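Lamville Teaching Lab
Bench Arm Trial: Safety Checklist with Comments
Item under review: Candinska starter package (arm, gripper, setup visit and phone support), offered by Bonis
Checked by: Liliana Fontana
Read over by: Hedvig Solheim
Date: 10th June

1. Arm mounting and joint caps
OK. I went over every cap I could reach and tried each one gently by hand, and I'm happy to say they all felt snug.

2. Cables clear of the gripper's path
Needs attention. The black cables loop out from the wrist and lie across the cloth on their way back, and I would dearly love to see them held up off the table before students get near it. Bonis offers a cable sleeve as an extra, and I think we should ask (nicely!) for it to be included.

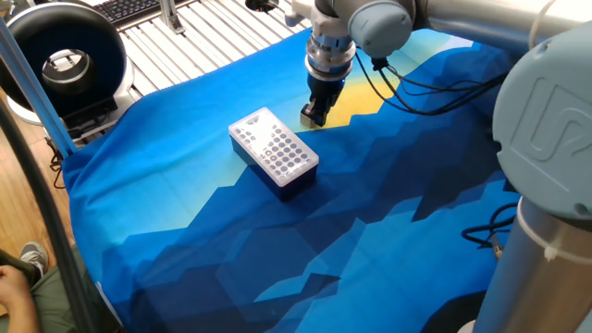 3. Cable ties trimmed
Needs attention. A loose tail is a small thing, I know, but it will find somebody's sleeve sooner or later. Snip it flush, please, and feel for sharp ends afterward.

4. Work surface
OK for the trial, with a comment. The mountain cloth is cheerful and I've grown fond of it, but it wrinkles, and a fold under a rack can tip it a little. For daily use I'd want it clipped down or swapped for a flat mat.

5. Items on the table
OK. Empty racks and small blocks only, please, until the package is signed off. No liquids yet, however well things are going! 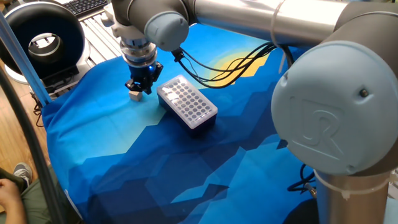

6. Gripper fingers
OK. Check the pads for wear at the start of each session and keep hands well away while the arm has power. The Candinska booklet asks for new pads after 3,000 grips, so do keep the tally sheet up to date.

7. Where people stand or sit
Comment. Feet and chair legs stay outside the posts. I'd like tape on the floor so that visitors don't have to guess.

8. Emergency stop
Not signed off. Hedvig wants to test this one herself with the Bonis technician, and I'm glad to leave it to her.

9. Paperwork
Quote 247 received. The service visit is listed in it but the response time is left blank, so I've written to ask.

Result: trial may continue under supervision. Items 2, 3 and 8 to be closed before any class uses the arm.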